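5 Recording garment demonstrations with the paired hand-held grippers

This section covers the recording of two-handed garment demonstrations for the Trarnon training set. It assumes that the grippers have been assembled as in Section 3 and that the mapping run in Section 4 has passed. The procedure was revised on 6 Jul 2023 after the first comparison of policies trained at the Drorosari and Hakatden sites. The result of that comparison is summarized in 5.5.

5.1 Before you start

Each operator works with one left and one right gripper. The grippers are not interchangeable after calibration. Check the serial suffix (L or R) against the session sheet before switching on.

You need:
– both grippers, charged
– the calibration board
– the garment set listed on the session sheet
– a laptop with the Baptiste recorder installed

Note: The markers on the gripper frame are used to recover finger opening and to check camera alignment. Wipe them with a dry cloth. Do not use solvent, and do not replace a single marker. If one is damaged, replace the full set and repeat the calibration in 5.2.

5.2 Width calibration

1. Start the recorder and select Calibrate > Width.
2. Hold the left gripper still with the fingers fully open. Wait for the tone.
3. Close the fingers slowly until the pads touch. Hold for two seconds.
4. Open the fingers at the same speed.
5. Repeat steps 2 to 4 until the recorder has accepted 6 cycles.
6. Do the same with the right gripper.

The recorder writes one width table per gripper. If a table is rejected, look at the marker track first. A gap in the track is nearly always caused by a sleeve or a finger of the operator passing in front of a marker.

CAUTION: Do not squeeze the pads together harder than is needed to close them. The pads deform, and the closed position in the table will be too small. Policies trained on such a table close late on thin fabric.

5.3 Recording an episode

An episode is one garment taken from its start state to its end state without a break. For jackets, the start state is crumpled, front side up, with the collar in reach of both grippers. The end state is folded in thirds with the collar outward.

1. Set the garment down in its start state. Do not smooth it.
2. Bring both grippers to the rest position, fingers open, and press Record on the laptop.
3. Approach the collar first. Keep the finger axis close to vertical until the fabric is between the pads.
4. Close on the fabric and lift until the collar seam is clear of the surface.
5. Bring in the second gripper on the opposite side and pull the front panel flat.
6. Lay each sleeve across the body, then fold.
7. Return both grippers to rest and press Stop.

Note: Do not clear other items away between episodes unless the session sheet says so. Background variation is part of the protocol. Only remove objects that block the approach or that could be caught by the fingers.

Note: Buttons, buckles and zipper pulls are kept on the garment. Avoid gripping directly on hard parts – the pads slip, and the width reading at that point is not useful as a grasp label.

CAUTION: Fast wrist motion blurs the camera view and can break the pose track. The recorder shows an amber bar when the track is weak and a red bar when it is lost. An amber bar can be recovered by slowing down. After a red bar, stop and record the episode again.

5.4 Checking and labeling

Review every episode on the day it was recorded. Morena Gatti signs off the Drorosari sessions and Osvaldo Caputo those from Hakatden.

1. Open the session in the review tool and sort by track quality.
2. Reject any episode with a red segment.
3. Step through each grasp and confirm that the grasp label falls on the frame where the pads first hold fabric.
4. Where the other gripper is in view, confirm that the relative pose overlay follows it. A constant offset points to a bad mapping run. A growing offset points to drift.
5. Save the session. Rejected episodes stay on disk and are excluded from export.

If the second gripper is visible for only a short part of an episode, do not reject the episode for that alone. The relative pose is computed from both tracks and the shared map. The overlay is a check only.

5.5 Effect of the review step

The comparison used 200 jacket episodes. One policy was trained on all of them without review. A second was trained on the same set after the steps in 5.4 had been applied. Both were run on the same two-arm station for 40 trials each, with jackets that did not appear in training.

The unreviewed policy completed 6 trials. The reviewed policy completed 29. Most failures of the unreviewed policy occurred at the collar, where it closed above the fabric and lifted nothing. Inspection of the rejected episodes showed grasp labels placed several frames early, which is consistent with this behavior. The remaining failures of the reviewed policy were mostly at the second sleeve, and we have no correction for these at present.

The comparison does not separate the effect of relabeling from that of rejecting weak tracks. A run that does so is planned for later in July. Until it has been reported, apply both.

5.6 Common faults

Recorder does not find the left or right gripper: Check that the suffixes match the session sheet. Restart the recorder with both grippers at rest.

Width reading jumps during a grasp: Fabric is covering a marker. Change the approach angle so that loose cloth falls away from the frame.

Overlay is mirrored: The left and right streams have been swapped. Swap them in Session > Devices and reload. There is no need to record again.

Pose track is lost when the garment is lifted: The cloth is filling the view. Lift lower, or pull toward yourself before lifting.

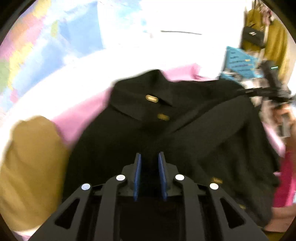
Once a session has been saved and signed off, export it with Session > Export > Training. The exporter applies the width tables from 5.2, drops rejected episodes and writes one archive per garment type. Keep the raw recordings until the archive has been read back without errors. Section 6 describes how archives from more than one site are merged.

Trarnon Set-up Guide – Section 5 | Contact | © 2023 Trarnon project | Back to top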